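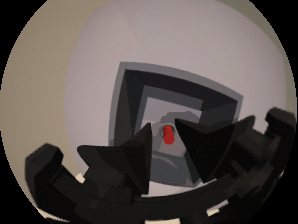 Fig. 1. Gray open box and small red cylinder on a pale tabletop (computer rendering).

Print this page | E-mail this page

Packaging and Consumer Choice
Handout 2: What does a box tell the buyer?

Most of you will have read that shoppers judge a product by its box in the first few seconds. The claim is in the textbook and in nearly every trade article. I would like you to treat it with suspicion until somebody shows you where it was measured, and on whom.

Take the Presteo study on the reading list. It had 194 shoppers, split into two groups. One group saw tea in a plain carton, the other saw the same tea in a printed one. The printed carton was rated "higher quality." Fine. But both groups were asked to rate quality while looking at a carton, with nothing else to go on. What else were they supposed to rate?

Bandmont tried something closer to real life and put both cartons on store shelves for 30 days. The printed carton sold a little better. It also sat at eye level for most of that time, a fact you will find in a footnote – and the summary leaves it out.

Points to check in any packaging study:
- Did people spend their own money?
- Was the price the same, and was it visible?
- Was shelf position switched halfway through?
- Who paid for the work? Stiltura sells printed cartons and also publishes a report on how well they sell. The report may still be right, but read the methods first.

Czerwiński is the exception on the list. The paper is dull and the effects are small, and the author says so. Repeat buyers hardly noticed the box at all. First-time buyers did, somewhat, if they had no brand in mind already.

For the November session: pick one claim from chapter 2 and trace it back to its source. Some of these trails end in a conference slide. If yours does, write that down and hand it in anyway.

Course office: see the department page for contact hours | © Department of Marketing | Back to top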